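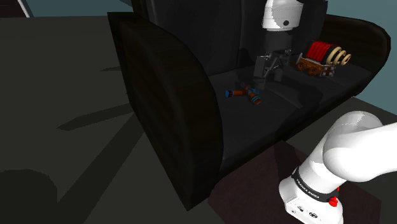

分拣岗要改成看仿真场景,班组的人怎么安排才合理?

提问者:Wulan Kwok
发布于 2024年9月10日
分类:工作与职场 > 自动化与岗位变动

我在 Zolludmont 的退货仓当班组长,手下的人主要做家居和园艺类退货的检查和分拣。沙发、地垫、软管卷盘、水管接头这类东西,什么都收。客户退回来的货经常是混着的,一个大件上面搁着几样小件,要先把小件拿下来,判断是什么、缺不缺东西,再放到对应的线上。这个活我们做了很多年,没有人觉得需要写成文件。

今年三月公司和 Arkstead 签了合同,要在两条线上装机械臂。装之前先做仿真,就是在电脑里搭场景,让机械臂在里面抓东西,抓得差不多了再上真机。搭场景的是 Arkstead 的工程师,但是他们没在仓库干过,所以公司从我们班组抽人去“审场景”。每个人一台电脑,一个画面一个画面地看,写意见:这样的摆放现实里会不会出现,东西该从哪里拿,哪里容易碰到,优先处理哪一件。

最上面那张就是我们这周在看的一类场景,沙发坐垫上放着一个管接头和一个红色软管卷盘。工程师要我们回答的问题是:如果你站在这里,先拿哪一个,手从哪边进去。我的人看了以后意见不一样。有人说先拿卷盘,大的先走,腾地方。有人说先拿接头,小件留在坐垫上容易滑进缝里。还有一位老员工说这画面太暗,沙发几乎全是黑的,他在仓库里不会在这种光线下干活,这一条他不愿意填。

工程师那边的反馈是,意见不统一没有关系,但每条都要写理由,而且理由要按他们的表格来选。表格里没有“太暗了看不清”这一项,也没有“我会先把沙发转个方向”这一项。我的人在仓库里确实会先转沙发,现在这个动作没有地方写。

审场景的定额是每人每班 86 条。我们在线上分拣没有这样的定额,是按车算的,一车做完算一车。第一周没有一个人完成,第二周有两个人完成了,我翻了他们写的理由,很多是同一句话复制下来的。我没有往上报,也没有批评他们,但是我知道这样下去不行。

我想请教做过类似转岗的人几件事。

第一,这种审核工作的定额到底怎么定。公司说 86 条是 Arkstead 给的建议,Arkstead 说是按他们自己标注人员的速度算的。

第二,工资等级。现在抽过去的人按原来的分拣等级发,夜班补贴没有了,因为审场景只在白天。有人一个月少拿不少,他们没有申请去,是被排过去的。

第三,没有被抽到的人怎么办。线上人少了,活没有少,机械臂又还没有来。留下的人觉得自己在替一台没到货的机器加班,被抽走的人觉得自己在教机器顶替自己。两边现在吃饭都不坐一起了。

第四,机械臂真的装上以后,人站在哪里。我看到的方案里只写了“操作员一名”,没有写这个操作员做什么。我问过,说是处理异常。可是退货仓里每一件都可能是异常。

我本人不反对自动化。搬沙发伤腰,我的班组里有几个人的腰就是这样坏的,如果机器能把重的那部分拿走,我会很高兴。但是现在的方案里,机械臂抓的是接头和卷盘这些小件,沙发还是人搬。这个次序我不太明白,如果有懂的人也请讲一讲。

补充一下:我们仓库没有工会,有一个员工代表,他自己也被抽去审场景了。

Ditte Dalsgaard 的回答
(提问者采纳)

我做过四年和你差不多的事,在一家做园艺设备翻新的厂,供应商不是 Arkstead,但流程很像。先说明我的立场:我当时是车间这边的,后来转到项目这边,两边的账我都算过。按你的顺序回答。

关于定额

标注人员的速度不能直接套用。标注人员看画面,任务通常是“这是什么,在哪里”,答案在画面里。你的人做的是另一件事,要想象自己站在那里,把手伸进去,再把想到的东西翻译成文字。这两种工作的疲劳程度差很多。

我们厂一开始也有定额,后来改成按时间。每个班分成三段,一段审场景,一段和工程师一起过有分歧的条目,一段回线上。审场景那段不规定条数,只规定每条必须有一句自己写的话,不能只勾选。改了以后条数掉了一大截,但是工程师能用的意见变多了。我手里还有那个季度的记录,总共提交了 1277 条意见,其中 476 条后来真正改了场景或者改了抓取策略。之前按定额的那个季度,能用的连这个的零头都没有,大部分是复制的,和你看到的一样。

你去谈的时候,建议不要说“人做不完”,要说“现在的数据不能用”。把那几份复制的理由拿出来,名字抹掉,放在桌上。项目方在乎数据质量,这一点和你的人利益一致,可以利用。不抹名字的话就成了告状,以后你在班组里没法做人。

关于表格

一定要加一个自由填写栏,这是最便宜的一个改动。你的人说会先转沙发,这句话非常值钱。就拿你放的这个场景说,机械臂在右边,软管卷盘靠近右侧扶手,管接头在坐垫中间偏左的地方,靠背又高,挡住后面一大片。人遇到这种情况,第一反应就是换个站位或者把大件转一下。固定的机械臂换不了站位。那么上游送件的时候,沙发应该以什么方向送到工位,就成了一个必须回答的问题。这个问题如果在仿真阶段没有写下来,等真机装好了,就会变成每一件都要人去转,而方案里没有这个人。

我们厂就是这么过来的。翻新的割草机送到工位时把手朝里,机械臂够不到螺栓。车间的人早就知道,在审核表里没地方写。装好以后临时加了一个岗位,专门转割草机,站了半年。

老员工说太暗不愿意填,我认为他是对的,应该单独记一条“光线与现场不符”。不过有一点你可以转告他:工程师有时候会故意改变光线和颜色,让系统不依赖某一种固定的条件。是不是故意的,要问 Arkstead。如果是故意的,就应该提前告诉审核的人哪些项目不用管;如果不是,那就请他们到仓库里看一眼你们的灯。两种答案都有用,没有答案最浪费时间。

先拿哪一个的问题,也不需要班组统一口径。让每个人按自己的做法写,把经验长短一起记下来。意见分歧大的条目,专门安排时间当面过一遍,最好在真的沙发旁边过。放几件退货在上面,让两派各做一遍给工程师看。我们第一次这样做的时候,工程师在半个下午里问的问题比前两个月的邮件都多。

关于工资等级

这个我讲得直接一点。被排过去的人少拿夜班补贴,公司省下的是一笔很小的钱,得到的是一批不愿意讲真话的审核员。在项目预算里,把补贴补齐的费用几乎看不出来。你应该要求在项目期间按前三个月的平均收入保底,由项目预算出,不走仓库的人工成本。后半句很重要,仓库主管不肯批,多半是怕自己的人工成本超了。

等级的问题慢一些。我们当时争取到的是一个“工艺顾问”的附加津贴,有效期和项目一样长,项目结束就没有了。我现在觉得谈得不好,应该争取写进岗位说明里的。有的人做完项目回到线上,经验多了,等级一点没变,过了不久就去别的厂了。走的都是讲得最清楚的那几个。

关于留下来的人

轮换。不要固定一批人审场景。固定下来就会分成两拨,你已经看到了。每两周换一次,所有愿意的人都轮到,不愿意的不勉强。轮换的代价是新人前几天慢,定额一定完不成,所以要先把定额的问题解决,次序不能反。

线上缺人的部分,要么补临时工,要么减车数。两个都不做,就是让留下的人出这笔钱。这句话可以原样拿去用。

关于“操作员一名”

请他们写出这个人一个班里的每一件事。从几点到几点,站在哪里,手里拿什么,机器停了先做什么,找谁,多长时间没人来可以关机。写不出来,就说明还没有想过。我见过的方案里,这个岗位最后都包含了下面这些内容:把大件推到位并调方向,清掉机器不认识的东西,把掉在缝里的小件捡出来,复位,记录停机原因,还有给旁边没装机器的线帮忙。一个人做不完。我们从一名改成了两名,过了一年又改成三名轮两个位置。

还要问停机权。操作员能不能自己决定停,停了要不要写说明,停机时间算谁的。如果停机时间算在操作员的考核里,就没有人会去停,然后就会有人把手伸进去抢时间。这一条请你放在所有条目的前面谈,工资可以慢慢来,这个不能。

关于为什么先抓小件

技术上的原因其他人可能讲得更好。从项目角度说,用得比较多的那类机械臂负载有限,抓接头、抓卷盘可以,搬沙发要另外一种设备,价格和安全要求都不一样。所以供应商先做小件,因为他们手里有的就是能做小件的设备。从你们的角度,应该先做最伤人的那部分。这两个次序不一致很正常,但是公司应该知道自己选的是哪一个。哪怕这次不改,也可以要求同一个预算里给搬沙发配升降台或者吸吊,这类东西不需要仿真,几周就能到。

Ermira Matić 的回答

我不是仓库的,我在 Drelleck 做仿真场景,也就是你说的“没在仓库干过”的那一类人。只回答和我有关的部分。

场景里的东西往往是从模型库里拿出来,按一定规则随机放上去的。所以你会看到沙发上放管接头这种组合。对我们来说这是一个支撑面加几个目标物,对你们来说这是一车退货。我们看不出哪种摆法不可能,你们一眼就能看出来,所以才需要你们。

像管接头这样的形状,中间有交汇,几个方向都有管子伸出来,躺在软的坐垫上,夹爪从哪一边合上去差别很大。我们会算很多种抓法,但是坐垫在仿真里到底有多软,常常是随便给的一个数。请让你的人写一写手感:会不会陷下去,碰一下会不会滚,坐垫中间的缝会不会吃东西。哪怕只写“会滚”两个字,也比表格里的选项有用。

软管卷盘也是一样。真的软管会松,会散开一圈挂在别的东西上,仿真里多数时候它就是一个硬的整体。抓起来的时候旁边的东西会不会被带走,仿真里看不到,只有你们知道。

关于定额,我们从来没有要求过现场人员做多少条。我一个项目收到过 164 条意见,是一个做了很久的包装工写的,用了差不多一个月。那份文件我们到现在还在用。如果供应商坚持要条数,你可以问他这些条数进哪一个模块,怎么用,谁来看。有时候是合同里写了一个数量,验收要用,写的人也不知道为什么是这个数。这种情况改合同附件就可以,不算难。

有一点和 Ditte Dalsgaard 的看法不太一样。她说让两派都在真沙发旁边演示,这很好,但请提前告诉你的人会不会录像,录了做什么用。有的供应商会把演示录下来当作数据。录像不一定是坏事,但是需要本人同意,最好写清楚项目以外不能用。我们公司以前在这件事上做得不好,有一位员工后来在展会的屏幕上看到了自己的手。

你问人站在哪里。从我这边说,仿真里通常没有人。机械臂周围是空的,想怎么转就怎么转。所以仿真的节拍时间不能直接拿来排班。真的工位有围栏或者减速区,有人进去它就要慢下来或者停。如果公司已经按仿真节拍算了要减多少人,你要提出来。

Ximena Pacheco 的回答

我们仓也装了,Zacharopoulos 做的集成。装之前开了很多会,装之后主管换了,会上讲的都不算数了。所以一定要写下来,让人签字。别的我没有什么经验。

夜班补贴我们没有要回来。

对了,机器第一个月老停,后来好一些。现在我负责看它,比以前轻松,但是一个班没有人跟我说话,以前旁边都是人。这个也算变化吧,方案里不会写的。

评论

Evanthia Michailidis:请问员工代表自己也被抽去审场景,这个合不合规矩?我们这里也是这样,代表说自己太忙,没有时间开会。

Ditte Dalsgaard:各地规定不同,我不敢乱说。我们当时的做法是给代表每周留出固定的半天,不审场景也不上线,专门听大家的意见。你可以先要这个半天,不需要等法律上的答案。

Wulan Kwok:谢谢各位。我把自由填写栏和停机权两条整理出来,已经发给主管了。自由填写栏当天就同意了,Arkstead 那边说改起来很快。定额还在谈,他们承认合同附件里有一个数量,要回去查是谁写的。补贴没有回复。

Wulan Kwok:关于光线我也问了,对方说颜色和亮度确实会变,是有意的,但是没有人想到要告诉我们。我跟那位老员工讲了,他说那就早说。他今天把那一条填了,写的是先拿接头,坐垫软,手背要贴着坐垫进去。

Ermira Matić:“手背贴着坐垫进去”这一句请务必原样保留,不要让人替他改成选项。

Evanthia Michailidis:我们这里的表格也没有填写栏,明天去问。轮换的话,两周会不会太短?我们有人光学软件就学了一周。

Ditte Dalsgaard:可以先从三周开始。学软件的时间不要算在里面。

Wulan Kwok:轮换的名单我下周排,先问愿不愿意。升降台我也写进去了,主管说要看预算,让我先报两个型号。如果有人用过适合搬三人沙发的,麻烦在下面留个言。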